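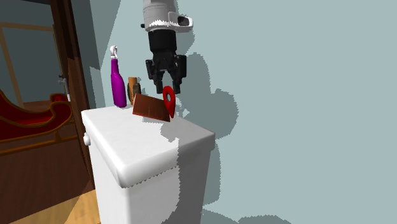
Robot arm above a white cabinet (render)

Ticket 2574
Product: Folico, TV app
Subject: Lirnside reunion episode plays with subtitles from the wrong cut
Opened by: Qianru Hao
Status: Closed
Related: 2239

Qianru Hao, 8:14 pm
I watch Lirnside on Folico with English subtitles on. The regular season played fine. The reunion special does not. It starts out correct, but after the first ad break the subtitles run ahead of the people talking. By the part where the host brings out the two finalists it is bad enough that I read who got engaged well before she said it.
App is up to date. I am on a Stollitz streaming box plugged into the TV. I have already restarted the box and turned subtitles off and on.

Support, 8:40 pm
Thanks for the report. Please try these:
Open the episode, go to Audio and Subtitles, and switch from English to English (CC).
If it is the same, sign out of the app on the box and sign back in.
Play the episode on a phone or in a browser and tell us if the timing is off there too.
Please also tell us whether you are on the plan with ads or without.

Qianru Hao, 9:22 pm
English (CC) is worse. It is off from the start and it has lines in it that nobody in the episode says. There is a whole exchange about the beach house that I never saw.
Signing out and in made no difference.
On my phone, same problem at the same place. In the browser it is correct the whole way through, I skipped to the finalists and checked.
Plan with ads.

Support, 9:35 pm
The lines about the beach house are useful. There are two versions of the reunion, the broadcast cut and an extended cut that was added to the catalog in July. The beach house segment is only in the extended cut. It looks like the apps are being handed the broadcast video with subtitles made for the extended one. Passing to the playback team.
Could you press and hold the Info button while the episode is playing and copy what it says next to "Title version" and "Text version"?

Qianru Hao, 9:51 pm
Title version: BC
Text version: EXT
If I go back to the last regular episode they both say BC.

Playback team, 10:20 am
Reproduced on a Stollitz box and on a phone. Not reproduced in a browser. The browser player asks for subtitles by version, and the apps ask by episode number only. Both cuts of the reunion were loaded under the same episode number, so the apps get whichever text file was uploaded last.
English and English (CC) are off by different amounts. The plain English file was trimmed by hand before upload and matches up to the first break. The CC file was not trimmed.
This is the same cause as 2239, where the Mao wedding special showed subtitles from its recap episode. That one was closed after the file was replaced, and the numbering was left as it was.
Checked the rest of the Lirnside season. Only the reunion has a second cut.

Support, 10:32 am
Hi Qianru, we have found the cause and it is on our side. Nothing on your box needs changing. Until it is fixed, the browser version has the right subtitles. I will write again when the new listing is up.

Qianru Hao, 12:05 pm
OK. Will I be able to watch the extended one as well? I did not know it existed. I can't find it in search.

Support, 12:18 pm
It is meant to be listed under Extras on the show page. It is missing there for the same reason, the app treats it as a duplicate of the broadcast episode and hides it.

Playback team, 3:47 pm
Extended cut moved to its own episode number under Extras. Broadcast cut re-linked to its own English and English (CC) files. Cache cleared for the apps.
Tested on a Stollitz box, plan with ads: title version BC, text version BC, timing correct after every break. Extended cut: EXT and EXT.
Watch progress on the reunion has been reset for anyone who was partway through. Viewers at more than 50 percent will see it go back to the start. We could not keep the position because it was saved against the old number.
Mao wedding special renumbered the same way.

Support, 4:02 pm
Qianru, this should be working now. Please close the app fully before you try it. Your place in the episode will be lost, sorry about that.

Qianru Hao, 8:30 pm
Both versions play correctly on the box. The extended one is in Extras. On the phone I still had the old subtitles until I deleted the download and got it again.

Support, 8:44 pm
Thank you, adding the download step to the help page. Downloads made before the fix keep the old text file and have to be removed and downloaded again.

Closed. Cause: shared episode number. Help page updated.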